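Light scuffs and streaks on a green conveyor belt — clean or replace?

Felicja Głowacki
We have a small sorting table at Mastirport: white top, dark green belt running across it, an aluminium rail on each side, and a blue bin and a pink bin at the back for sorted cups. The belt has picked up faint scratches and scuff marks. I wiped it with washing-up liquid and warm water and some of the marks are still there.

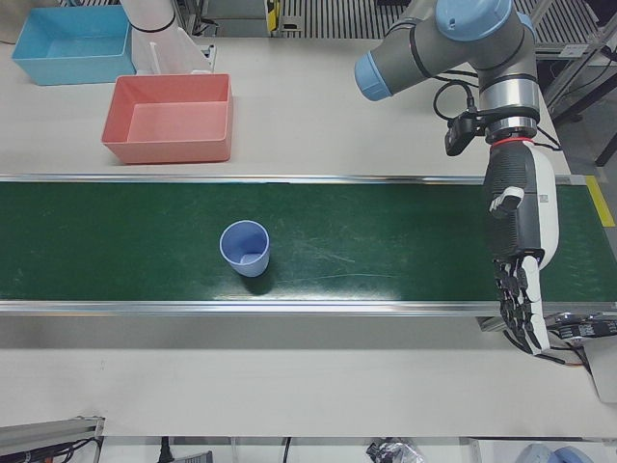

The cups are light plastic ones and they ride along fine, so I don't think the belt is slipping. It has been in use since May. My manager wants to order a new belt from Kalinowski, and I would like to know whether that is needed yet. Also, is it safe to use a stronger cleaner on the green surface?

Ikhsan Wibisono
I wouldn't replace it for faint marks. Run a fingernail across the scratches. If the nail doesn't catch, they are only in the top surface and you can leave them. Ours was scuffed after three months and we ran it for nearly 18 more with no trouble.

For cleaning, turn the power off at the wall first. Use a soft cloth that is damp and not dripping, then go over it with a dry one. Soap left behind dries as streaks, so use less than you think. Don't use anything gritty or a scouring pad. As for stronger cleaners, it depends what the belt is made of — ask the supplier before you try one, and test it on a small patch near the end.

Wipe along the rails too. Dirt collects where the belt meets them and gets dragged back onto the surface.
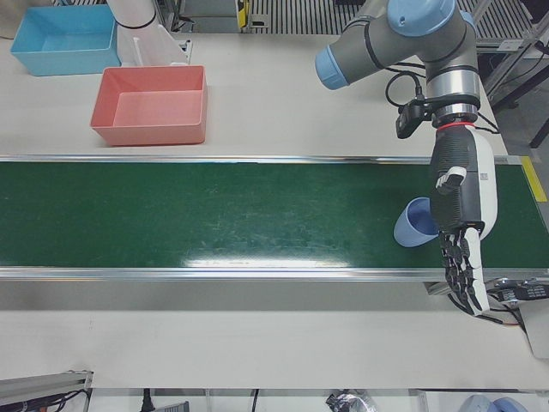
Green belt between its two rails, with both bins empty.

Sławomir Brzozowska
Just buy a new one, they are not that dear. We change ours every 12 months.

Aleksandra Dudek
Agree with Ikhsan about the fingernail. I would also look at the edges for fraying and check the join on the underside. Those matter more than marks on top. If the belt drifts towards one rail, get the tracking adjusted before you fit a new belt, or the new one will wear the same way.

We use cookies to remember your settings. Accept | Manage

Contact us | Copyright Perkeck Community Help | Back to top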